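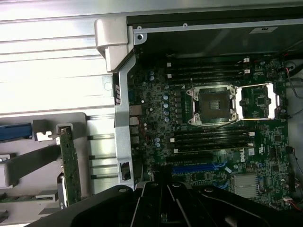
Progress Report to the Skirnow Fund: Desktop Refurbishing at Tatstead

July 8, 2020
Prepared by Jianhua Dong, workshop lead

Dear friends at Skirnow,

I promised you something shorter than last time and I am afraid I have already failed, but there is a good deal to tell. When you agreed to support the refurbishing bench we had a storeroom full of donated office machines and a rather hopeful plan for getting them back to work. We now have a proper bench, a way of doing things that we mostly agree on, and a first group of finished computers sitting on the shelf by the door with their cords tied up. I can't tell you how nice it is to walk past that shelf in the morning.

Where we stand

The grant set a goal of 100 finished workstations. We have completed 47 so far, and another 10 are open and waiting for parts. Most of the donated machines are Dell workstations, which has made life simpler for us, as what we learn on one usually carries over to the next. The spare parts budget for this period was $470, and we have stayed inside it by taking good memory and drives out of machines that were past saving.

How a machine goes through the bench

Each computer gets its cover off and is laid on its side, so the board is facing up and there is room to reach in. We then bring it down to a bare board wherever we can. The memory comes out, the processor comes out, and the socket and slots are looked over before anything goes back. In the early weeks we skipped this on machines that seemed healthy, and we paid for it later with a few that came back to the bench a second time. So now it is the rule, and I think everybody has made peace with it.

The change I am happiest with is a small one. Parts used to be set down wherever there was a clear patch of table, and I will admit that I once spent most of an afternoon hunting for a memory module that was under my own notebook. Now the parts for the machine on the bench have their own places on a gray 3D-printed fixture beside it. The processor goes in a square recess, the memory rests across a pair of clip holders, and the hard disk stays in its caddy.
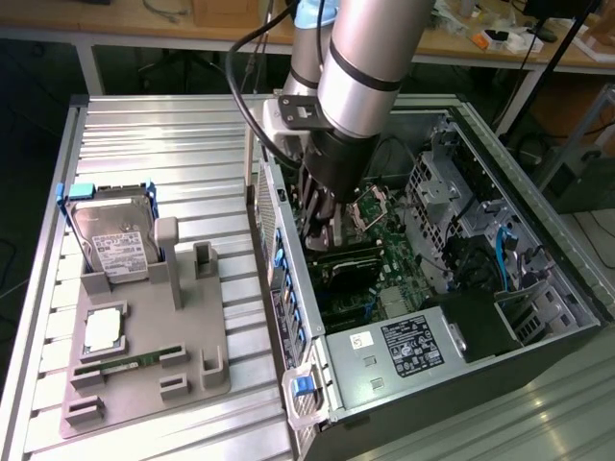
Open tower on the ribbed aluminum worktable, with the parts fixture at left.

We went through a few versions of that fixture. The first one held the processor so snugly that getting it out again was a struggle, and the clip holders were too close together for comfort. Stojanovska, the design shop down the road, was kind enough to help us redraw it, and the one we use now is a real pleasure.

Sockets and slots

I said in my last letter that the processor socket was our biggest worry, and it still is. The pins are very fine and they don't forgive a clumsy hand. We open the load plate all the way, look at the pins under a good light, and only then decide whether the board is worth more of our time. Boards with bent pins go in a separate bin - we have had some luck straightening them, but it is slow work and I would not want to promise you a number.

The memory slots are kinder. We check the latches at the ends, clear out any dust, and make a note of any slot that gives trouble so that we can come back to it when the machine is powered up for testing.

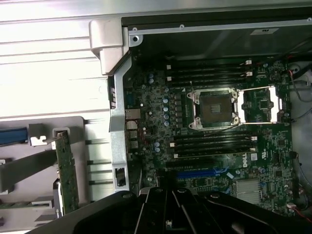
Workstation board with the load plate open and the memory slots empty.

What has been harder than we thought

Testing takes longer than putting the machines together. Each one is left running overnight, and we only have room for so many at a time. Flasau has offered us a second set of shelves and a few old monitors, and that should help a great deal once we find a spot for them.

Next steps

Between now and September we would like to finish the machines that are waiting for parts, set up the new test shelves, and write down our bench steps in plain words so that a new helper can follow them. A draft is already taped to the wall, with plenty of pencil on it. I will send you a clean copy along with the parts list and receipts.

Thank you again for your patience and your good questions. Please do come by if you are ever out our way - the coffee is not much, but we would love to show you the bench.

With warm regards,
Jianhua Dong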